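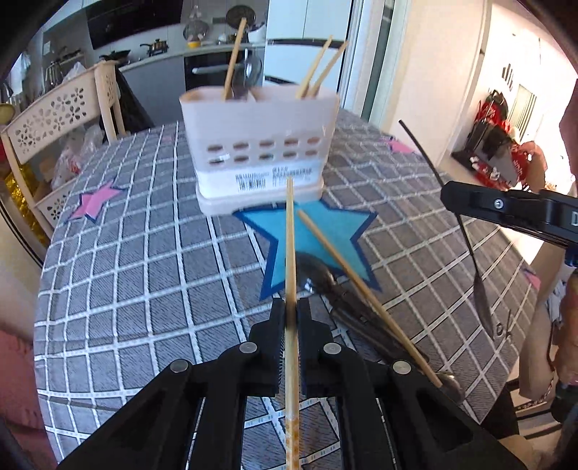

Cutlery task: a single chopstick held in the parallel jaws, with the pink holder behind.

Posted Friday, 4.10 pm, by the Gradar list moderator

Filed under: Manipulation | Data and methods

Dear list members,

A correspondent from the Urnico group wrote earlier this week:

> Your October note reports a gain on thin objects from the hand-held
> demonstrations. Could you clarify whether the policy was given grasp
> labels, and how many homes were held out?

No grasp labels were supplied. The policy was trained on wrist views and jaw width only, using demonstrations recorded in 42 homes. A further six homes were held out for evaluation. Kitchens and dining tables were left as the householders keep them, and placemats and patterned tablecloths were not removed.

Results for chopsticks remain modest. Of 34 held-out trials, the Flikberg baseline completed five. Our revised method, which re-estimates the long axis of the object after jaw closure, completed 19. Most remaining failures occurred at insertion — the utensil met the rim of the holder and rotated in the grasp.

Members wishing to reproduce the analysis should use the Smits calibration files distributed with the note. The earlier set should be discarded.

Regards,
Gradar list moderator

Comments (3)

Were spoons scored separately? They behave quite differently in our lab.

Moderator: Yes, in the second table of the note.

The link to the calibration files is timing out for me.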